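Rule 4 was the one everybody hated. *Cables go off the side of the table, never across the work.* Brittany Cormier had written it on a Tuesday, in marker, on the back of a Coltex invoice, and it stayed taped to the door long after the typed version came down from Dinville.

The typed version had 60 rules. Brittany had nine.

"Sixty," she said. "For folding towels."

"For hanging towels," said Thérèse Tremblay. "Folding is a seperate document."

Thérèse was the auditor. One bag, flat shoes, a pen she clicked before every bad sentence. Click. Two clicks now.

"Episode 1736. Operator let go early."

"Cloth was on the rack."

"Let go early, then grabbed it again. You kept it in."

"People do that. People drop stuff – they fix it."

"Then label it. Rule 22. A recovery is kept if it's labeled. Yours says *clean*."

Brittany looked at the floor. She had labeled it herself, end of a long day, 200 episodes due at Stallent by morning. She'd typed clean because clean was one key.

"So I fix one label."

"So you check all 200."

No yelling. Yelling would of been easier. Brittany pulled the black sleeves down to her wrists, picked up the grippers. Left, right. Breathe. Rule 1, hers: start slow. Rule 2, also hers: both jaws closed before you lift. The yellow cloth came up.

"Hold it there," Thérèse said. "Over the rack. Hold."

She held.

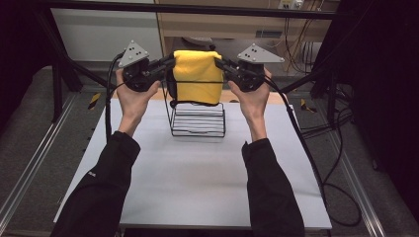
When is it okay to keep a take where something went wrong? When the mistake and the fix are both recorded start to finish, and the label says so.

That was how Thérèse wrote it up, anyway, for the Shukla binder. Rule 22, plain words. Brittany read it over her shoulder and wanted to hate it.

"You took out *whereas*."

"I took out four of them."

Click. The pen went in the bag. Past six, the hall lights already off. Brittany sat down with the list, opened the first episode and reached for the key – the other one, this time.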